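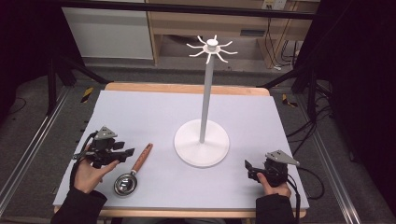
How many demonstrations does the method need before it learns a new task?

With the present method, 1,000 demonstrations per task are enough. More data helped only a little in our tests.

Progress report to the Tindari fund, 9 May 2018
Project: Rollby, learning of two-handed tasks from human demonstration

In this period we recorded 1,999 demonstrations with the hand-held grippers. The person holds one gripper in each hand and does the task directly on the table. The objects are kitchen things, among them the mug tree and the ice cream scoop. We removed 30 recordings in which the position tracking was lost for a moment.

We trained the policy first on all the good recordings and then on 1,000 of them. The difference in success was small for hanging tasks, but larger when the object has a long handle. We do not yet understand this well. Our guess is that the angle of grasp varies too much between the people who record.

The partner group in Tuhiwai has received the data and repeats the training with their own code, called Flesunness. Their first results are expected in June.

Still open: the calibration between left and right gripper takes too long. We ask to move 5 days of work from the writing of the manual to this point.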